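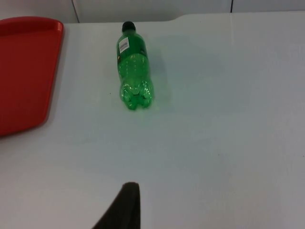
The first time I tried to sell a house, I priced it by feel. I had lived there ten years, I had painted every room in it at least twice, and I was pretty sure the kitchen alone would start a bidding war. It did not start a bidding war. It sat all through November with a sign out front while my neighbor Rok Begović asked me, every single morning, if I'd had any bites.

So when it came time to sell the second one, I called Despina Grgić. She's been listing homes in the Cillano neighborhood since before it had sidewalks, and she showed up at my door with a tape measure, a flashlight and a pair of shoes she clearly didn't mind ruining. I thought we'd talk about paint. She wanted to see the crawl space.

"Buyers fall in love upstairs and change their minds down here," she told me, already halfway through the hatch.

I've come around to the idea of getting an inspection before you list (my husband has not, and he'd like that noted). It feels backwards, paying somebody to find out what's wrong with your own house. But the buyer is going to hire an inspector anyway, and by then you've already spent the money in your head. Ours turned up a tired water heater, a bathroom fan that vented straight into the attic, and a back step that had settled enough to trip a mailman. We fixed the fan and the step ourselves over a long, grumpy weekend. The water heater we disclosed and left alone, and the buyers took it in stride.

Then came the price. Despina laid four recent sales out on the dining table and made me read all of them before she'd say a number. One was a place on Bremell Court that I'd walked past for years and always thought of as smaller than ours. Nope! It had more square feet than we did and a finished basement besides. Ours measured 2139, a figure I had been rounding up at dinner parties for a decade. I went quiet for a bit. Then I agreed to list lower than I'd planned, and I complained about it all the way to the grocery store.

The showings were the part I dreaded most. We have a big, friendly, shedding dog, and two teenagers who fit more or less the same description. Shahzad Bukhari, who sold his own townhouse last spring, gave me the best tip of the whole business, and it was to keep one laundry basket by the door. Everything left on a counter goes in the basket, the basket goes in the car, and the dog goes in next to it. We got it down to ten minutes. I still don't know where the good can opener ended up.

We had two offers by the end of the first week. The higher one came with a long list of conditions and a closing date that depended on the sale of another house, which depended on the sale of yet another. The lower one was clean. I wanted the big number, of course I did - I'd already picked out a couch. Despina had me call the lender on each side and ask how far along the buyers were, and after those two phone calls I wanted the lower one.

We closed in the middle of the afternoon, in an office with terrible coffee. Rok came by that evening to help carry the last boxes, and he asked what we'd gotten for it. I told him, and he's getting his crawl space looked at next month.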